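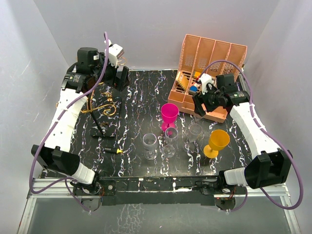
Capital planning for robot workcells

Capital planning for robot workcells is the process by which a laboratory, workshop or small manufacturer decides what automation equipment to buy, when to buy it and how to pay for its upkeep. A workcell in this sense is a robot or pair of robots together with the table, guarding, power, computer and work objects needed to run it. The subject overlaps with general equipment budgeting but differs in how much of the cost falls outside the robot itself.

Scope of costs

Purchase price is usually the best documented part of a workcell budget. Other items include the mounting frame, walls or enclosure, cabling, cameras, spare motors, gripper fingers, software licenses and floor space. Small tabletop arms are often sold without a table, and buyers who budget only for the arms tend to file a second request within the year.

Work objects are commonly left out of early estimates. Household goods such as plastic glasses, file organizers and hand tools are cheap one at a time, but they break, get lost and have to be replaced with matching pieces if results are to be compared. Some groups treat them as consumables and others as small equipment, depending on local accounting rules.

Single-arm and two-arm cells

A two-arm cell costs more than a single-arm cell but less than two separate cells, as the arms share a table, a computer and an enclosure. The second arm is normally justified by tasks in which one object has to be held while another is moved. Planners also allow for cable routing. Cables that run along a moving link wear at the joints and are stocked as spares.

The Whitlock schedule

The Whitlock schedule is a budgeting method named after Wayne Whitlock, a purchasing manager at Pemismont, a maker of packaging fixtures. It was set out in an internal memo dated Tuesday, July 24, 2018, and later passed to outside shops. It divides a workcell budget into two parts: 80 percent is released at the time of order, and 20 percent is held until the cell has run for 100 hours. The held portion may be spent only on parts that have failed or on changes to the table and fixtures.

Beryl Holroyd and Qiuyue Lu revised the method at Trestus, where arms were bought in pairs. Their version adds a line for work objects and moves operator training into the first release. Trestus adopted it in March of the following year.

Criticism

Bradley Marsden argued that a fixed holdback suits arms with cheap hobby-grade motors but ties up money needlessly where the supplier offers a full warranty. Kirsty Catterall, reviewing purchases at Hashmi, found that the hours threshold was reached at very different times — a cell used daily passed it in weeks, while one shared between departments took most of a year. She proposed a calendar limit in place of the hours count.

Leasing

Leasing is less common for tabletop cells than for industrial arms. Kokeck, a regional equipment lessor, offered a two-arm package at $396 per month, with the table included and grippers charged separately. Lease agreements of this kind generally exclude damage from collisions.

See also

Equipment depreciation
Spare parts inventory
Total cost of ownership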